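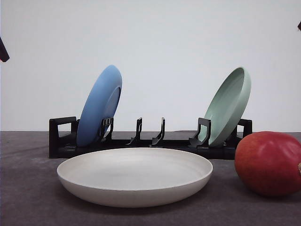 by R. Gallegos

Search this site Search Go

So the dish arm finally has a full set of dishes to practice with, and I can report that as of 27 December 2025 the build I've been going on about since May is up and running in the Feltstead shared workshop. Running might be a big word. It moves, it grips, it puts plates in a rack, and it does it often enough that I stopped holding my breath every time (my partner says I still do).

For anyone who missed the earlier posts, Fikholm is my name for a two-finger arm I've been putting together on evenings and weekends. It started on my kitchen counter and got moved to the workshop when the counter was needed for, you know, food. The job I picked for it is loading a dish rack. I wanted something I do every single day, and something where I'd know right away if it went wrong!

The rack is a plain black plastic one with a handle at each end and four dividers sticking up. For this round a blue plate and a green plate start out already standing at the two ends, and the off-white one starts flat on the table in front. Fikholm has to get a finger under the rim, tip the plate up and drop it into the gap in the middle. Sounds easy. I lost most of the fall to that first half inch, getting under the rim. The fingers kept pushing the plate along the table like a hockey puck. A softer dark gray top helped a lot, and so did slowing the last bit of the approach way down, and then I printed new fingertips with a thinner edge and suddenly we were in business.

The red fruit sits off to the right of the plate and it stays there the whole time. The arm is supposed to leave it alone. Early on it did not leave it alone, it went for it with real enthusiasm, and I spent a week figuring out that my color settings were telling it that anything bright was worth grabbing. That's fixed now, mostly. If I move the fruit closer to the plate it still gets a little confused about which way to come in.

Okay, numbers, because people at the open evening kept asking. Over the holiday break I let it do 100 tries in a row with the same layout, with me sitting there resetting the plate by hand. I'm not going to give you a score yet because I changed the grip force partway through and it wouldn't be fair to either version. The log now has 3,338 attempts in it going back to the first cardboard disk, and a lot of those are very short and very sad. Total spend on parts is some 176 dollars, not counting the motors, which came out of an older project (Trestberg, the curtain puller, may it rest). Plates broken: 2. Both were mine from home and both were ugly.

What I like about the rack is that the dividers aren't all the same. There are wide ones by the end plates and skinny hooked ones in the middle, and the skinny ones don't forgive much. If the plate comes down a bit crooked it rides up on a hook and just perches there. A person would give it a little wiggle without thinking. So that's what I'm working on now, the wiggle. I have a version that backs off a hair, rocks the wrist side to side and lowers again. It looks ridiculous, like it's trying to get a key into a bad lock, but I've seen it save a drop and I may have yelled loud enough to bother the people at the laser cutter. Sorry, laser people.

Next up is starting with an empty rack and making it load all three, and after that I want to try bowls, which scare me. I'm also rewriting the part of the code that decides where the plate's edge is, since pale plates give it more trouble than colored ones and I'd like to be able to change the lighting without starting over.

If you want to see it go, I'm usually at the long bench in the evenings, and you're welcome to come reset plates for me. I'll put the fingertip files and the wrist code up on the workshop share once I've cleaned out the comments, some of which were written very late at night. And if you have an old dish rack with weird dividers that you don't want anymore, please bring it by!

We use cookies to remember your settings and see which pages get read. By continuing to use this site you agree to this. Accept Manage settings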